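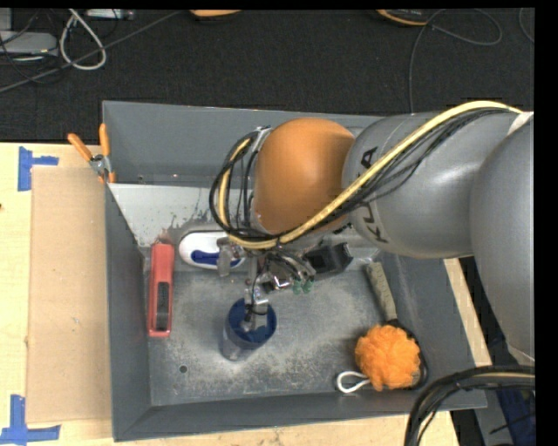 Reading the meter yourself is a waste of time, a commenter named Iordache wrote under my last post, and the water company will catch anything serious before you do. I have thought about that for a few weeks and I still disagree, so this post is about the bill.

Blog > House > Water

Posted in August by the author of Raltley Notes

Our usual bill covers two months. It normally shows a little under 4,000 gallons, and I pay it without reading past the total. The spring bill was higher but I put that down to the garden. The next one was higher again, and by then it had rained enough that I had barely used the hose.

I went out to the meter box at ten at night, after the dishwasher had finished, and wrote down the last digits. Then I went to bed and asked everyone to leave the toilets alone if they could. At six in the morning the number had moved. It wasn't a lot, but it should have been zero.

The first thing I checked was the toilets. I put food coloring in both tanks and waited half an hour. The downstairs bowl stayed clear. The upstairs one turned faintly blue. I bought a new flapper at the hardware store, the Fellura one with the longer chain, and it took ten minutes to put in. I had to cut four links off the chain before the lid of the flapper would sit flat.

I assumed that was the end of it. The next night the meter moved again, by less.

It took me most of a week to find the second leak. I shut off the valve to the house and the meter kept going, so it had to be between the box and the wall. There is a spigot by the side gate that the previous owners put in, and the ground behind it was soft when I pushed a screwdriver into it. I dug down about a foot and found a plastic elbow with a crack along the underside.

I don't do my own work on buried pipe. The plumber replaced the elbow and a short length on either side, and charged $818, most of it for digging. He also told me to stop hanging the full hose reel off that spigot, and I have bought a stand for it.

The latest bill came in at 3,258 gallons, the lowest since we moved in. The company does have a leak adjustment form, and I sent it in with the plumber's invoice. They have not answered yet. The form says the adjustment only applies to use above your average, and you can only ask once a year.

To go back to the comment, the company did send a notice about unusual usage. It arrived after the hole had been filled in. Their meter is read once every two months, and mine now gets read on the first of the month, when I take the recycling out. I keep the numbers in pencil on the inside of the garage cabinet door.

Next I need to look at the sprinkler timer, which has lost its settings twice.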